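My half of the project was the survey on how people in Farcombe get rid of old furniture, and I loved it way more than I thought I would! Obadia Makori did the Cokstead half, so blame him for the maps.

We posted 573 forms through doors (my poor feet). Tables were the thing people moaned about most – too big for the car, too good for the tip. 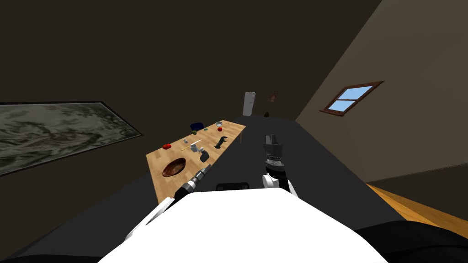

## What people told me

Long wooden tables get passed on to family or just sit in the garage for years. One lady had kept hers for five house moves! Hardly anyone knew the council will collect two large items free, so I've put that first in my list of suggestions for Evangelia Kouris, our tutor.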